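Trarotska Help Desk
Ticket 532: Presenter notes show up on the big screen
Status: Resolved (mostly)
Product: Carnska slide editor, desktop
Opened by: Parveen Abbasi
Handled by: Paora Ngata
Priority: High, raised from Normal by the requester, twice

Original report

Hello. I give the opening talk at our September sales meeting and my rehearsal this morning was a disaster. When I start the slide show, the audience screen shows my speaker notes and my laptop shows the clean slides. It should be the other way round. My notes include the line "pause here, look thoughtful," and the six people in the room all read it before I had a chance to look thoughtful.

I have already turned the laptop off and on. I have also turned the projector off and on, and it took four minutes to come back and now has a slightly green opinion of everything.

The deck is the Rugemalira launch deck. It worked fine on my own desk.

Parveen

Reply from Paora, 9:40 a.m.

Hi Parveen, sorry about the thoughtful pause. Swapped screens are the most common thing we see with presenter view, and it's usually a two-click fix. Please try this:

1. Start the slide show as normal.
2. Move the mouse to the top of whichever screen has your notes on it. A thin bar should drop down.
3. Click Display, then Swap Screens.

If the bar doesn't appear, tell me which version of Carnska you have. It's under Help, then About, in the small gray type.

Reply from Parveen, 10:05 a.m.

No bar. I moved the mouse to the top of the screen, then the bottom, then in a sort of circle. The version is whatever you people installed. Under About there is a very long list of people to thank and no number I can find.

Reply from Paora, 10:20 a.m.

The number is below the list of people to thank. You have to scroll. I agree that this is a strange place for it.

While you're in there, could you look at two other things?

Under Show, then Set Up Show, is "Browsed by an individual (window)" ticked? That setting hides the bar.

And when you plug in the projector cable, does your laptop treat it as a second screen, or does it copy the first one? If both screens look the same before you start the show, it's copying.

Reply from Parveen, 10:50 a.m.

"Browsed by an individual" was ticked. I don't know who ticked it. I share the deck with marketing, so I have my suspicions. I unticked it and now there is a bar, and Swap Screens works. My notes are on my laptop, where they belong.

The trouble is that it forgets. I closed the deck, opened it again, and we were back to notes on the wall. I can't begin a talk to the whole sales floor by fishing for a menu. Also, the slides now take so long to change that I said "as you can see" to a picture of the previous quarter.

The two screens did not look the same before I started, so I assume no copying.

Reply from Paora, 11:15 a.m.

That sounds like two problems, so I'll split them and keep both on this ticket. Otherwise you'll get separate satisfaction surveys.

Problem A, the swap not sticking. Carnska remembers screens by the order in which they were plugged in. If the laptop wakes up with the projector already attached, it sometimes decides the projector is the main one. Plug in the cable after you've logged in, swap once, end the show with Escape and then save the deck. The saving part matters. Closing the window with the X throws the choice away without asking.

Problem B, the slow slides. How big is the file? Right-click it and choose Properties.

Reply from Parveen, 11:30 a.m.

It says 2,000 MB. Is that a lot?

Reply from Paora, 11:32 a.m.

Yes.

Reply from Parveen, 11:41 a.m.

It has 182 slides. Before you say anything, I'm not showing all of them. Most are backup, in case somebody asks.

Reply from Paora, 12:10 p.m.

I wasn't going to say anything. I did type something and then deleted it.

I've pulled a copy of the deck from the shared drive and had a look through. The slide count is not what's slowing it down. What I found:

The background picture was put on every slide separately instead of once on the master slide, at full print size. Carnska is loading a fresh copy each time you press the arrow.

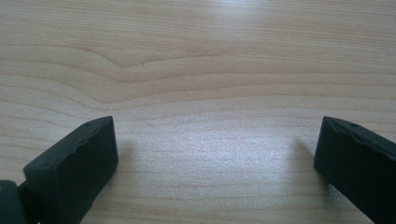 Step 1: Put the background on the master slide

Open View, then Slide Master. Click the very top slide in the left column, the larger one. Use Format Background, then Picture Fill, and choose the file. Close the master. Now go back to the normal view, select all slides, and choose Reset Background. It will think about this for a while. Let it.

If a few slides keep the old background, they've been locked by whoever made them. Right-click, Unlock, and reset those by hand. I counted a handful in the pricing section.

Step 2: Shrink what's left

File, then Reduce Media. Pick "Screen" and leave "Print" alone. Tick the box for deleting cropped areas. When you crop a photo in Carnska it keeps the part you cut off, out of sentiment, and you've been carrying all of that around with you.

Save under a new name before you do this. You can't get the cropped parts back afterward, and marketing will ask for them.

Step 3: Deal with the fonts

Your headings use Grustico, which lives on your laptop and on no other machine in the building. On the meeting room computer it gets replaced by something wider, and that's why the title on slide 3 runs off the side. Either present from your own laptop or go to File, Options, Save and tick "Embed fonts."

Step 4: Move the backup slides out

This one is optional. Save the backup slides as a second file and put a link to it on your last slide. If somebody asks, click the link. If they don't, the deck opens faster and you'll never see them.

Step 5: Turn off the page curl

I know. But it's on every slide, and the projector's little computer has to draw each one. Transitions, None, Apply to All.

Reply from Parveen, 2:25 p.m.

Steps 1, 2 and 3 done. Step 1 took long enough for me to have lunch. The file is now small enough to email, and I emailed it to myself to check. Slides change when I press the button. I had forgotten what that was like.

Step 4, I have split the backup slides out under protest. Somebody always asks.

Step 5, is there a way to keep the page curl on just the one slide where we reveal the Rugemalira price? I've built a moment around it.

Also, I've hit something new. When I use the clicker, it goes forward two slides at a time. The keyboard is fine.

Reply from Paora, 2:40 p.m.

Yes, you can have one page curl. Select the price slide only, choose Page Curl and don't press Apply to All.

For the clicker, look in the side of the laptop for a small USB plug. Is there one, or two?

Reply from Parveen, 2:44 p.m.

Two. One is mine and one was in there when I collected the laptop from the meeting room this morning.

Reply from Paora, 2:46 p.m.

Both are probably listening to the same clicker, so each press counts twice. Take out the one that isn't yours and leave it at our desk. Someone upstairs will have a clicker that has stopped doing anything at all, and I expect to hear from them shortly.

Reply from Parveen, 3:10 p.m.

Removed. One press, one slide. I ran the whole talk from start to finish in the meeting room with the cable plugged in after login, as instructed. Notes on the laptop, slides on the wall. I restarted and did it all again and the swap held.

The projector is still a bit green.

Reply from Paora, 3:20 p.m.

Good. The green is usually the cable not being pushed all the way in at the wall end. Give it a firm shove. If that doesn't help, it's the projector, and projectors belong to Facilities. I'd have to open a separate ticket with them, and their queue is longer than your deck was.

One suggestion that isn't support. Your notes for slide 12 are the full text of slide 12. If you want to lighten things further, you could keep the sentences in the notes and leave only the figure on the slide. You obviously know the material, and people can't read and listen to you at once. Ignore me if you like.

Reply from Parveen, 3:55 p.m.

The shove worked. Everything is the right color.

I've taken your point about slide 12 and have done the same to 14 and 15. I've also removed "look thoughtful" from the notes in case of a relapse. You can close this.

Closing notes (Paora Ngata)

Cause, screens: "Browsed by an individual" was on, hiding the bar. Swap choice lost on closing with the X.
Cause, slow slides: full-size background on each slide, uncropped media, page curl throughout.
Cause, double clicks: second USB receiver plugged in.
Cause, green: cable.
Fix: as in the steps above. Swap tested across one restart by the requester.
Follow-up: ask Carnska whether the version number could go above the list of people to thank. This is the third time I've asked.

Ticket reopened automatically at 4:30 p.m. by incoming message

Reply from Parveen, 4:30 p.m.

Thank you!

Ticket closed, 4:31 p.m.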